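Ticket: Hearing notices arriving after the hearing, Hamdy County
Status: Closed
Queue: Hulen Victim Notice, tier 2
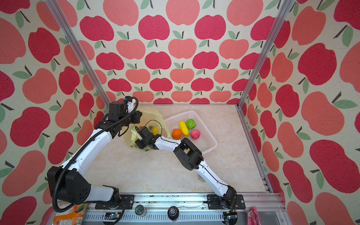
Attachment 1. Two robot arms on the front rail, apple wallpaper behind.

Reported by: Hamdy County District Attorney, victim services desk
Priority: High (raised from Normal)

Problem as reported
Families registered for updates on a vehicular homicide case got the text message for a bail review two hours after the review had ended. One family found out from a TV station. The desk checked the account and the phone number is correct. Email notices for the same hearing came on time. The desk wants to know if other cases are affected and wants it fixed before the sentencing date in November.

Entry 1
Opened the case record in Hulen. The hearing was entered by the clerk at 4:40 p.m. the day before. The email job ran at 4:45 p.m. and shows sent. The text job shows queued at 4:45 p.m. and sent at 11:20 a.m. the next day. So the notice was created on time and sat in the queue overnight.

Entry 2
Asked Lenex (text carrier) for their side of the log. Their first reply said no outage. Asked again with the message ID. They confirmed they did not receive the message until 11:20 a.m. The delay is on our side.

Entry 3
Restarted the text worker. Sent a test to the desk phone. Arrived in 20 seconds. Asked the desk to leave the ticket open, as a restart does not tell us why it stopped.

Entry 4
Desk called back. Same thing on a second case, a parole hearing. Text was late again, email fine. Priority raised to High. I asked the desk to phone registered families by hand for any hearing set for this week. They said they had already started.

Entry 5
Found it. The county has a quiet hours setting so that people are not texted in the middle of the night. It should hold messages from 9 p.m. to 7 a.m. After the last Grirnov update the setting was being read in the wrong time zone, and the end time was also skipping to the next batch run. Anything entered late in the afternoon was treated as a night message. Email does not use quiet hours.

Entry 6
Corrected the time zone on the Hamdy profile and set the batch to run every 5 minutes. Reran the queue for the past month in test mode. 400 messages were checked and all of them now fall in the right window.

Entry 7
Desk asked if hearing notices can skip quiet hours altogether. They can, but it applies to every notice type on that profile, including custody transfers, which often post at 3 a.m. Some families have asked not to be woken by those. Desk decided to leave quiet hours on for now. Logged a feature request to split the two.

Entry 8
Tuesday, 8:15 a.m. Live hearing entered by the clerk. Text and email both delivered by 8:21 a.m. Desk confirmed with one of the families by phone.

Resolution
Time zone corrected, batch interval changed. Desk is sending its own letter to the families who got late notices. Wording is theirs, Hulen supplied the send times only.

Still open elsewhere: feature request for separate quiet hours by notice type. Grirnov has been sent the time zone bug.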